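Tips for working a bench next to the arm, Piltdale packing room, updated 13th April

The arm on the sample bench now does the reaching and setting down of small goods. People do the sorting, the checking and anything that needs a judgment call. That has changed how the bench should be kept, and most of what follows came from the December changeover.

## Laying out the bench

- Put a felt-type cloth down and pull it flat before each run. Light items slide on bare tabletop.
- Stand paper cups upside down, wide rim on the table. They tip less and the printed side stays clean.
- Leave finger room between groups of items. A loose cluster is fine for cups. Boxes need more space.
- Keep small parts in a clear tub with the lid on, label facing out.
- Route the cable to one side, in a wide curve, and keep stock off it.

With the hand over the cups, check that the fingers clear the rims before you start a run. If they don't, move the cups and leave the arm where it is.

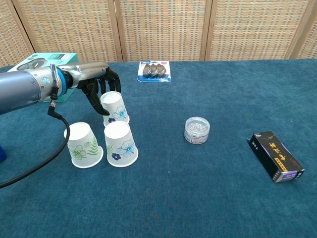

## What the job is now

Packers used to spend a shift lifting and placing. Now the same people set out the bench, watch the run and deal with whatever gets dropped. Wrists are less sore by the end of the day. Eyes are more tired, so swap seats after every 2 runs.

Blister packs and odd-shaped boxes are still packed by hand on the Drovden order. Don't let that skill go rusty. Everyone takes a turn, including new starters.

## Stopping and cleaning

1. Stop the arm before reaching across the table, even for one cup.
2. Lift items off the cloth, then brush it in one direction.
3. Wipe the fingers with a dry rag. No spray near the wrist wires.
4. Write drops and jams in the Murach book, with the item name.

Spare cloths are on shelf 668, under the tape.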